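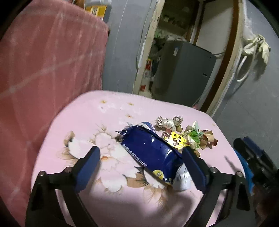 Purchasing and Planning Coordinator, part time
Posted 06/11/2025

Hi, I'm Tariq Bukhari, and I run equipment for the tidying project at Brurkex. We teach grippers to clear up litter in ordinary homes: snack wrappers on chairs, scraps of paper, all the stuff that ends up on a seat cushion and stays there. I love this work, but I am terrible at ordering parts before we run out of them, so I'm looking for somebody who isn't!

We currently have three hand-held grippers going out to people's homes. Next year we want more of them, plus a first arm for the lab, and I need a plan that says what we buy, when, and what it costs us to keep running afterward. You'd get quotes (Tilano and Pridico are both on my list, and I haven't made up my mind), keep the spreadsheet honest, and chase deliveries. Finger pads are a big one – they wear out, and I never have enough in the drawer. Screws, cables, batteries and cases are yours too. You can sign off on anything up to $500 by yourself. Above that, it goes to Shahzad Orakzai, who holds the budget and likes a short email with a number in it.

You don't need to be an engineer. If you've bought equipment for a school, a workshop, a clinic or a restaurant kitchen, I'd like to hear from you. You should be comfortable asking a supplier what the spare parts cost before we commit to the machine (I learned that one in October, with a repair bill for $2765). I'd also want you to come along on a home visit early on and try a gripper yourself – picking up a crumpled wrapper is harder than it sounds.

Pay is monthly, hours are flexible, and we cover 50 percent of your transit pass. Your desk would be in the Sfakianakis building, second floor, next to the parts shelves.

To apply, send me your resume and a few lines about something you bought for work that you'd choose differently now. No cover letter, please.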